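The Trouble With Borrowed Management

13 Sep 2023

Every few years a mid-sized company decides its managers need to learn how managers somewhere else do things. A consulting firm is hired, a curriculum gets translated, and a group of department heads spends a week in a hotel meeting room learning to "lead across cultures." I have sat through four of these programs, two as a participant and two as the person writing the follow-up report. I'm still waiting to see one that changed how a single office ran.

Take the one I know best. Utow, a packaging firm with offices in Bemthorpe and Vurkside, bought a leadership course from an outfit called Hepburn. The fee was $2,000 a head, and 131 people went through it. The course materials were handsome. The trainers were pleasant and well traveled. Everyone filled out a form on the last afternoon, and the scores were very high, as they always are when people have been fed well and kept away from their inboxes.

I asked the Vurkside office, in June, what they were doing differently. One manager said she now began meetings by asking how people were. Another said he had meant to reread the binder. Of the 131, I got written answers from 29, and most of those were polite versions of "it was nice to get away."

Supporters will say that culture takes time and can't be measured by a survey. Maybe so. But the same people were happy to quote the last-day scores in the sales deck, and those came from a survey too. If a number is good enough to sell the course, it ought to be good enough to judge it.

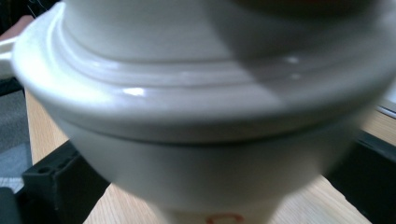
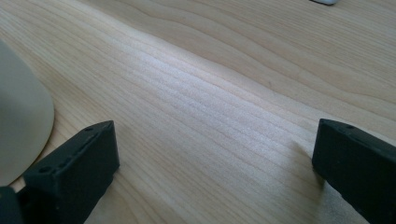
What a buyer should ask

My main complaint is with the buyers. Consultants sell what they have, and a global program is a tidy thing to sell, with one set of slides for every country. The buyer is the one who knows that the Bemthorpe office can't get a purchase approved in under three weeks, or that two teams in Vurkside haven't shared a schedule in years. Those are management problems, and a lecture on direct and indirect speech won't touch them.

So before signing, I'd want the firm to name one thing that will be done differently in six months, and who will check. I'd want part of the fee held back until someone has checked. I'd also want to talk to a former client who did not renew.

Hepburn, when I raised the held-back fee, told me it wasn't how the industry worked. I believe them. Utow has signed up for a second round anyway, with a new module on listening.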